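The inspector's log for the Climdale reservoir began at 4 a.m. with a level of 236 centimeters. Jeanie Tosh read the gauge twice and wrote it down once.

At 5 a.m. the level was 236. At 6 a.m. it was 236. Rain had been falling on the catchment since Saturday and the outlet valve was shut. She checked the float, the cable and the recorder drum. All three moved freely.

She called Stelios Nikolaidis at the Drestetgate pumping station.

"Your inflow?" he asked.

"Nine liters a second, by the weir."

"Then it's leaving at nine."

"Through what?"

He did not answer. She heard him turning pages.

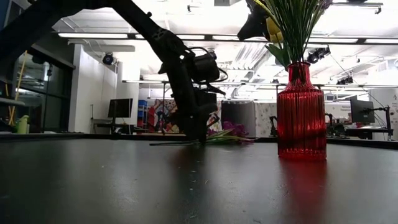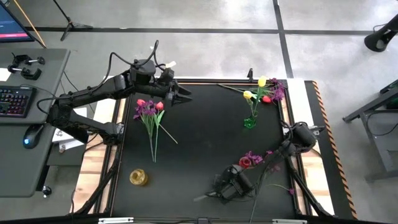 "There's a drain on the 1st survey," he said. "Stergiou's drawing. It runs under the east bank to Jorkavgate. It was never built."

"Who signed the drawing?"

"Stergiou. Only Stergiou."

She put on her boots and walked the east bank with a lamp. At the third marker she lay down and put her ear to the grass. Water was running under it, fast and even, in a pipe. She went back in and entered the level for 7 a.m., 236, and under remarks she wrote: drain in service.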